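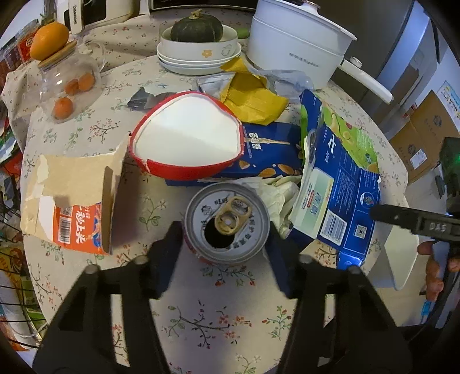
## Table-clearing operators wanted, Hasley site

Fundow is looking for people to clear tables, sort packaging and put away groceries while holding a pair of two-fingered grippers, one in each hand. The post is part-time and paid by the hour. It is based at our unit in Hasley, starting in December, with a possible extension into a second block of work.

### Background

The Pitkänen trial asks a narrow question: can a machine clear a kitchen table after people have eaten at it, without help, to a standard that a householder would accept? At present the answer is no. Our arm can lift a rigid, upright object from a plain surface and place it in a bin. In the last round it was given 91 tables and finished 14 of them without someone stepping in.

Most of the failures came from ordinary rubbish. An opened can has to be kept level until it is known to be empty. Foil and crumpled paper change shape when gripped. A torn bag may be waste or may still hold food, and the two look much alike from above. A patterned tablecloth makes the edges of small scraps hard to find, and a careless grasp takes hold of the cloth as well.

We need many more runs done by people, using the same kind of fingers as the machine, so that the difficult grasps are properly covered. The present set holds 661 runs and leans too far towards cups and boxes.

### The work

- Clear a laid-out table from start to finish using the grippers only.
- Separate cans, card, paper and soft wrappers into the marked bins.
- Leave in place anything that belongs on the table, such as bowls, plates, fruit and cooking pots.
- Reset the table from a written sheet before the next run.
- Log each run as complete, partial or stopped, with a short note on any dropped item.

A run should be done at the pace you would use at home. Speed is not scored. Dropped items are left where they land until the run is over, then picked up by hand.

There are two sessions, one starting at 9.30 am and one at 1.30 pm. Each has a paid break in the middle. Operators work one session a day, as hand fatigue shows up in the data quite early.

### What we ask for

- Steady use of both hands for up to 20 minutes at a time.
- Normal or corrected eyesight, including colour vision good enough to sort packaging.
- Willingness to repeat a dull task in the same way many times.
- Clear written notes in English.

Experience in cleaning, catering, shelf stacking or warehouse picking is useful. No technical background is needed - training takes one session and is paid at the full rate. Packaging in the trial carries labels in several languages, and you will not be asked to read them.

### What we do not offer

This is not a programming post and does not lead to one automatically. Operators do not repair or adjust equipment. We also make no claim that the finished machine will be sold. The trial will report on which chores can be handed over and which cannot, and a poor result will be published on the same terms as a good one.

### Pay and terms

The rate is £14 an hour, paid monthly. There are 11 places. Travel between Hasley and our second unit at Grakitham is repaid where a session is moved at our request.

### How to apply

Send one page stating your relevant work, which session you prefer and any limits on grip or wrist movement. Mark it "Pitkänen operators" and address it to the Fundow office at Hasley. Suitable applicants will be invited to a paid half-hour try-out with the grippers. Please bring reading glasses if you use them.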